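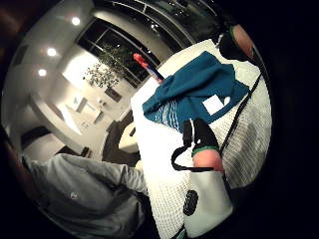
Shona Forsyth and Heino Ots

Chapter 3
Cloth in the Household

Every home runs on cloth. People sleep on it, dry with it, wear it and wipe up with it, and most of it gets washed many times before it is thrown out. An inventory from the town of Tilleren, dated 1325, lists bed linen ahead of the cooking pots.

This chapter covers how fabric is made, how it wears and how it is cared for. Section 2 explains weaving and knitting. Bring one old garment from home to the first class and keep it for the fiber tests on page 33.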